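Atelier de conditionnement, séance 2 — Le plan de travail et sa protection
Support de cours, formation de Lestville. Rédaction : Estrella Huerta.

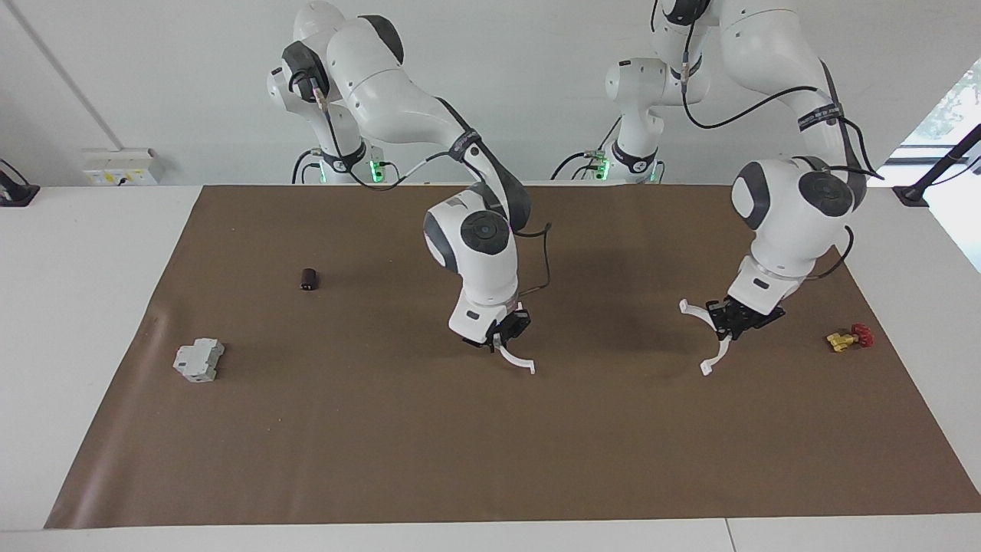 Pourquoi couvrir la table avec du papier avant de commencer un travail ?
Le papier protège le plateau des rayures, de la colle et de l'encre, et il se change en une minute quand il est sale. Il protège aussi les objets posés dessus, qui glissent moins que sur un plateau lisse.

1. Choisir le papier

On emploie du papier brun en rouleau, le même que pour l'emballage courant. Les feuilles trop fines se déchirent dès qu'on traîne un carton dessus et les feuilles très épaisses gardent longtemps la courbure du rouleau. Entre les deux, on choisit selon le travail : papier léger pour le tri et l'étiquetage, papier plus fort pour la coupe légère, le collage et le montage des boîtes.

Le papier imprimé est exclu. L'encre des journaux passe sur les objets clairs et sur les mains. Le papier glacé ne convient pas davantage : la colle y reste en surface et les petites pièces y roulent.

Pour les textiles blancs et les tirages photographiques, le papier brun ordinaire ne suffit pas. On ajoute par-dessus une feuille de papier sans acide. Ce point sera repris à la séance sur les objets fragiles.

2. Mesurer et couper

Mesurer le plateau dans les deux sens avant de dérouler quoi que ce soit. La feuille doit couvrir la plus grande partie du plateau sans dépasser des bords. Un papier qui pend s'accroche aux vêtements, et tout ce qui est posé dessus part avec lui.

Laisser une marge nue sur le pourtour. Elle sert à poser le ruban adhésif et à garder sous la main ce qui ne doit pas se retrouver mêlé aux objets : crayon, règle, fiche de suivi. Sur une table claire, le contraste avec le brun rend la limite de la zone de travail très lisible.

Couper au cutter le long d'une règle métallique, sur une plaque de coupe, jamais directement sur le plateau. Les ciseaux donnent un bord ondulé qui se relève. À Lestville, la plaque de coupe est rangée derrière la porte de la réserve et doit y retourner.

3. Poser la feuille

Essuyer le plateau avec un chiffon à peine humide, puis le sécher. Un grain de sable sous le papier marque la feuille et finit par marquer la table.

Poser le papier avec la face bombée vers le haut, de sorte que les bords touchent le plateau en premier. Si la feuille rebique malgré tout, l'enrouler quelques minutes dans l'autre sens. Lisser du centre vers les bords, avec le plat de la main.

Fixer les quatre coins avec un ruban repositionnable. Sur une grande feuille, ajouter un morceau au milieu de chaque grand côté. Le ruban d'emballage est à éviter : il laisse sur le plateau des traces de colle qu'il faut ensuite gratter — ce qui raye la table qu'on voulait protéger.

4. Organiser la surface

On travaille au milieu. Les pièces en attente se placent à gauche, les pièces terminées à droite, ou l'inverse pour une personne gauchère. Une fois le sens choisi, on le garde jusqu'à la fin de la série, surtout quand on est deux à la même table.

On peut tracer les zones au crayon gras directement sur le papier. C'est utile pour les séries longues : le contour de la boîte dessiné au centre donne la position de départ à chaque fois. Pour la commande Dullance, traitée ici en septembre, 449 boîtes ont été montées de cette façon, avec un changement de papier toutes les 20 boîtes en raison de la colle.

Une table placée contre un mur n'est accessible que par trois côtés. Le fond devient vite un dépôt où s'accumulent les chutes. N'y mettre que ce qui a une place fixe, et vérifier que l'on atteint encore le centre sans s'appuyer sur la feuille.

L'éclairage vient de préférence du côté opposé à la main qui travaille. Un mur blanc aide beaucoup en renvoyant la lumière.

5. Changer et jeter

On change la feuille quand elle est percée, tachée de colle fraîche ou froissée au point que les objets ne tiennent plus à plat. Une tache sèche hors de la zone centrale n'oblige pas à changer.

Avant de retirer le papier, enlever les outils un par un et passer la main sur toute la surface. Les petites vis et les attaches ont à peu près la couleur du papier sous une lumière faible. Décoller les coins, puis replier les quatre bords vers le centre pour enfermer les poussières. Le papier propre va au recyclage ; le papier collé ou gras va aux ordures. Les grandes chutes propres se gardent à plat pour le calage.

6. Exercice pratique

À faire à deux, sur les tables de la salle Quezada. Couvrir une table, tracer trois zones, monter quelques boîtes du modèle Gedmont, puis remettre la table dans son état initial. La largeur du rouleau fourni est de 71 cm ; si la table est plus profonde, décider s'il faut centrer la feuille ou la ramener vers soi, et noter la raison du choix sur la fiche.

La fiche est à remettre à Oğuzhan Bilgin pour le 23 février. Indiquer les dimensions du plateau, celles de la feuille coupée et l'état du papier en fin de travail (plis, trous, taches).

Matériel à apporter : un crayon gras, un mètre ruban, un chiffon. Le cutter et la règle sont prêtés sur place. Les rouleaux entamés se rangent debout, l'extrémité tenue par un élastique.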